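### 4. Try the fingers on bottles before you pick a set

I do this part in the simulator first, every time. Harish Fernandes at Vungate set up the bottle cell for us, and it's a great little torture test for grippers - round things, tight spaces, walls everywhere. Load the Flustton cell and flip through your views before you touch anything.
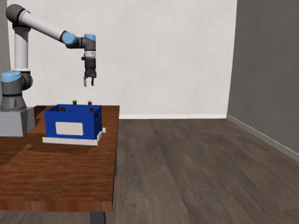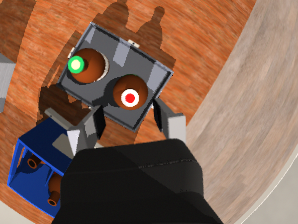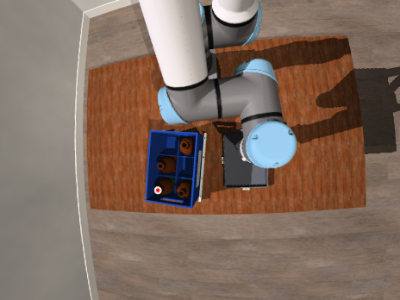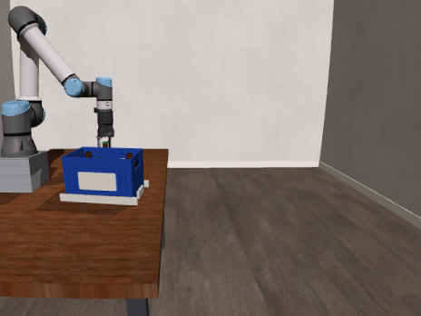

*Bottle cell, simulated: same arm, crate and bottles, different views and moments.*

1. Open the crate task and set the grip force low. I start at 2 and creep up.
2. Jog the arm over the crate with the fingers open. Stay high!
3. Switch to the wrist view and line up on one bottle. The fingers show in this view (second picture), but from straight overhead (third picture) the wrist hides them, so don't try to judge the gap from up there.
4. Lower, close, lift, and let the script log the run.
5. Swap in the other finger set and do it all again, same start pose.

**Note:** I run 300 picks per finger set. Revathi Rajan likes 2000, and she has more patience than me (and a faster computer).

**Caution:** Check the finger opening against the crate walls before you lower. Wide-open fingers can hit a divider on the way down, and then your force numbers are junk for that run.

If a set keeps dropping bottles, save the log under the finger name and go on to section 5, where we change the pads.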